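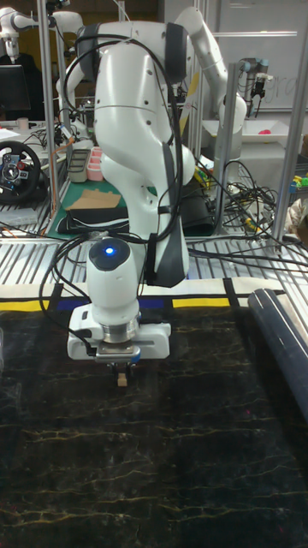
Clesurari Soup Notes: README

Welcome! Clesurari is a collection of 204 home soup recipes, typed up from handwritten cards and put into one plain table that anyone can read, sort and cook from. Half of them (102, if you want to check my math) are bean or lentil soups, and I love every one of those.

What's in the folder

soups.csv has one row per recipe, with the title, ingredients, steps, servings and a notes column. The notes column is the best part! People wrote down everything in there, from which pot to use to which cousin won't eat celery.

sources.csv tells you which box a card came from. There are 2 boxes, Ukgate and Tamura, named after the streets where they were kept.

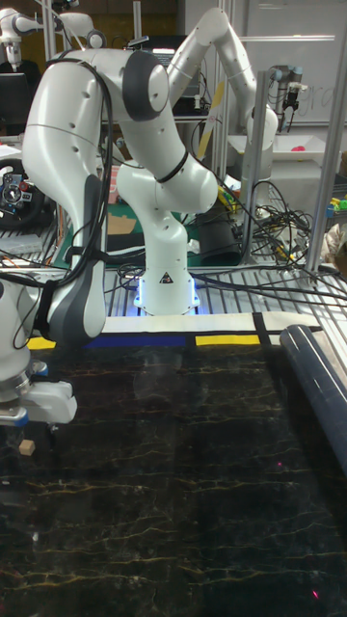

Amounts are kept the way they were written, so "a coffee cup of barley" stays a coffee cup of barley. Where I could work out a modern amount I put it in a second column called amount_cups, and 92 recipes have that column filled in all the way. The rest have gaps. If you cook one and measure as you go, please send me your numbers!

Spelling is fixed in titles only. Steps are copied word for word, including the wonderful "boil till it looks right."

Known problems

Some Tamura cards have water stains over the salt line, and those cells say unreadable. Oven temperatures are missing for most of the bread toppings. The Grereo dumpling soup shows up twice with different broths, and I kept both on purpose (try the one with dill).

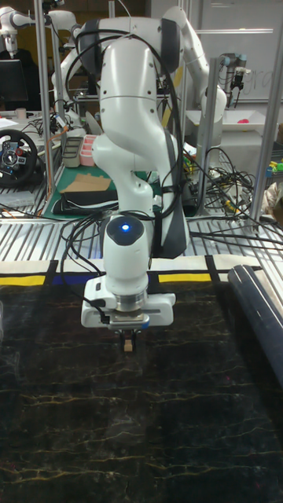

One reader wrote in to say that the split pea soup needs twice the water listed, and that the card probably meant quarts where it says pints. I made it both ways and agree, so the fix is in the notes column and the original line is untouched.

License

Free to copy, cook and share. Please keep sources.csv with the recipes.

Last updated 2025-07-17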